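Tarnside School of Hospitality
Module 105: Care of Public Areas
Handout 3 – Towels and Table Surfaces

1. Survey before touching
Students shall note the position of every item on the table before work begins. A folded towel is treated as an item in its own place.

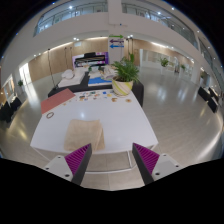

2. Laying the towel flat
Open the towel fully and smooth it from the centre outwards. Faint creases are acceptable at this stage – heavy folds are not. Small pieces and potted plants remain at the back of the table.

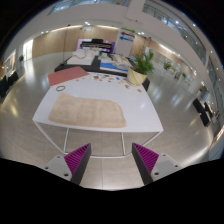 Figure 2. Beige towel laid flat towards the front of a white table.

Reading for December: Wandwood course pack, section 2.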